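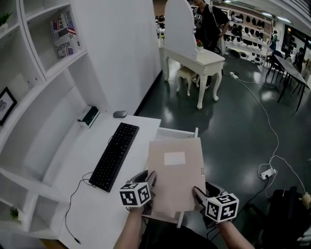

Elspeth MacRitchie
Sessional lecturer, Records and Recordkeeping
Notes for class 9, posted 10/25/25

Hi all, a few of you asked for these typed up because my handwriting on the whiteboard got pretty wild by the end. Readings are still on the course page.

So, original order. The old rule says you keep a creator's papers in the order they kept them, and I do mostly believe in it. If Ms Balogun filed her rent receipts in with her choir programmes, there's a fair chance the choir rented the hall from the same landlord, and you lose that the minute you start a nice tidy "Receipts" series.

The trouble is when there was no order, or there were three. Remember the Tosh collection from June? 24 cartons out of a garage in Ullow, packed by a nephew, then repacked by the removalists. I spent ages looking for a pattern in carton 10 and I'm now fairly sure it was whatever fit. In a case like that you're allowed to impose something sensible, but write down that you did it! One line in the finding aid is enough: "arrangement by archivist". Future researchers will thank you, or at least they won't curse you.

Yanling Qiu's question was a good one – does respect des fonds apply to a small business that changed hands? Short version: new owner, new creator, usually a new fonds, with a note linking the two. Longer version is in the Munro chapter, from the bit on Cekik's bakery onwards. Skip his section on numbering, it's out of date and a bit grumpy.

Folder titles. Please copy the original title exactly, spelling mistakes and all, and put anything you've supplied yourself in square brackets. No title at all? Then it's [Correspondence with suppliers] or whatever suits, plus a date range if you can work one out. "Misc." is not a title. I will take marks off for "Misc."

The arrangement exercise is worth 30 per cent. Igor Kwiatkowski has the sign-up sheet for the reading room, so email him and not me. Pencils only in there, and leave your coffee outside.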